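3장. 양팔 로봇 세팅 (동아리방 공용)

작성: Jomar Belmonte / 2024년 7월 22일 수정
지난 버전은 6월 거. 그건 버리세요. 케이블 순서 틀렸음.

3.1 시작 전

1. 비상정지 버튼 위치부터 확인. 손 닿는 데 둘 것.
2. 작업대에 검은 비닐 깔기. 주름은 좀 있어도 됨, 그리퍼 내려가는 자리만 펴기.
3. 전원은 왼팔 먼저, 그다음 오른팔. 동시에 켜면 Hasby 컨트롤러가 한쪽을 못 잡음.
4. Protau 실행 → 프로필 2번 불러오기. 포트 번호 2867. 안 붙으면 Protau만 껏다 켜기, 팔 전원은 건드리지 말 것.

주의: 원점 복귀 중에는 팔 사이에 손 넣지 말기. 느려 보여도 안 멈춤.

3.2 조립 과제 (폴 끼우기)

5. 흰색 플라스틱 프레임을 왼쪽에 놓기. 모서리가 가운데로 오게.
6. 하늘색 폴은 비스듬히 세워서 프레임 모서리 쪽에. 나머지 흰 튜브는 오른쪽에 눕혀 두기.
7. 왼쪽 그리퍼를 프레임 아래쪽으로 접근. 바로 잡지 말고 옆에서 일단 정지.
8. 오른쪽 그리퍼는 위에서 안쪽으로. 두 그리퍼 끝이 폴 밑동 근처에서 만나는 자세가 시작 자세임.

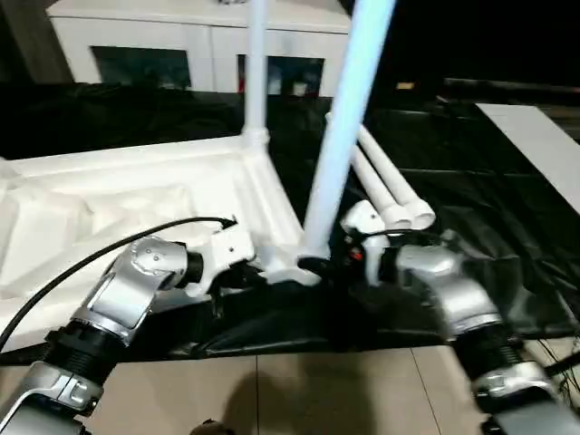 9. 시작 자세 저장. 이름은 Flakell_학번 형식으로. 한글 넣으면 불러올 때 깨짐.
10. 속도 33%로 한 번 돌려보기. 괜찮으면 올리는데 대회 규정 때문에 그래도 천천히.
11. 그리퍼 닫는 힘은 기본값 그대로. 세게 하면 폴이 돌아감. Layug 팀이 작년에 이걸로 감점 먹었음.

참고: 케이블은 팔 바깥쪽으로 여유 있게 빼기. 팽팽하면 손목 회전할때 당겨집니다. 한 동작 끝날 때마다 눈으로 확인.

3.3 녹화랑 로그

12. 로그 간격 1000 ms. 더 촘촘하게 하면 노트북이 못 버팀.
13. 실패한 시도도 지우지 말 것. 파일명 뒤에 F만 붙이기.
14. 폴이 바닥에 떨어지면 일시정지 먼저, 줍는 건 그다음.

3.4 끝낼 때

15. 두 팔 다 접은 자세로 보내고 나서 전원 끄기. 오른팔부터. 켤 때랑 반대임.
16. 튜브랑 폴은 상자에, 프레임은 선반 맨 아래 칸. 비닐은 접어서 그 위에.
17. 로그 폴더 공유 드라이브에 복사.

에러 코드 표는 4장. 거기 없는 코드가 뜨면 화면 찍어서 단톡에 올려주세요. 혼자 펌웨어 다시 깔지 말 것!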